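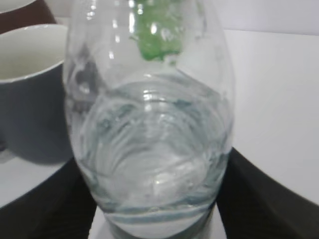

A clear plastic bottle with a patch of green near the top

Home | Money | Shares and Funds | Ask | Log in

Shares sold the day before the dividend, do I still get it?

Posted by Bomo in Shares and Funds, October

I held 176 shares in Drekasthorpe, the bottling firm, through the Kernero app. I put in a sell order one evening after the market had closed and it went through at 9 the next morning. I have since found out that the next day was the ex-dividend date. The dividend hasn't been paid yet and the app shows nothing as due to me. The price dropped the morning after I sold, so I'm not too upset, but I would like to know whether I should be getting the payment or not. I held the shares for nearly 10 months, if that matters. The sale hadn't settled by the ex-dividend date, so I thought I might still be on the register.

Lukoševičius
No, you don't get it. The date that counts is the ex-dividend date. If you sell before that day, the buyer gets the dividend, and if you sell on that day or later, you keep it. You sold one day before, so it goes to the buyer.

The register is a separate matter. The company pays whoever is on it on the record date, which in the UK is normally one business day after the ex-dividend date. Trades take a couple of days to settle, and the two dates are set so that a sale made before the ex-dividend date should have reached the register by then. If a trade settles late and the old holder is paid by mistake, the broker takes the money back and passes it to the buyer. I had that happen once with a different broker. The cash sat in my account over a weekend and then there was a line taking it off again.

How long you held the shares makes no difference. The drop the next morning is normal too. A share usually opens lower by something close to the dividend, though other news can hide it. You sold at the price that still had the dividend in it.

Your contract note will show the trade date. Check that against the date in the company's announcement before you write to Kernero.

pennyjar15
I would ring them anyway. I got one after I sold, but I think I sold on the actual day so might be different.

Bomo
Contract note says the day before, so it's gone to the buyer. Thanks both.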